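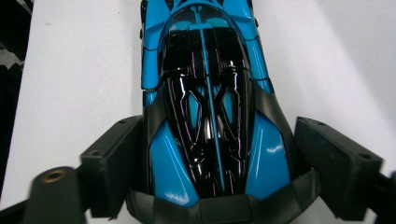 Blue and black toy sports car, held by the rear fenders.

Rasthorpe hand gripper: setup and upkeep notes

Covers the handheld unit only. The bench arm has its own README, which is longer and angrier.

Before a session
Close the fingers on nothing and look at the gap. If the tips meet crooked, loosen the pad screws, square the pads, tighten again. Snug is enough. The Stevitz pads are plastic and hold grudges.
Wipe the pads with a dry cloth. Glossy toys show every smudge, and so do the recordings.
Run palacios_check and wait for 20 clean open-close cycles. It will claim to be finished at 19. Wait anyway.

Soft items

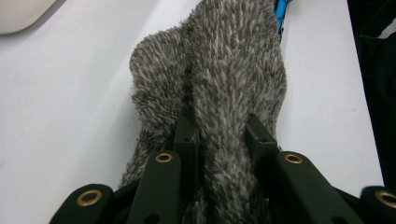 Long pile gets into everything. Plush sheds into the joints a few hairs at a time, and the first symptom is a finger that closes late -- usually on a Tuesday, usually on the last item. Pick the links clean with tweezers after every plush run. No oil. Oil plus fluff makes felt.

Service
Every 200 grasps: check the links for side play.
Every 96 hours of use: swap the pads, left and right together.
Log both in plestance.csv. The current unit is at 1,221 grasps on its original links, and we would like to keep bragging.

Known issues
The cycle counter resets if you unplug it mid-write. Write the number down first.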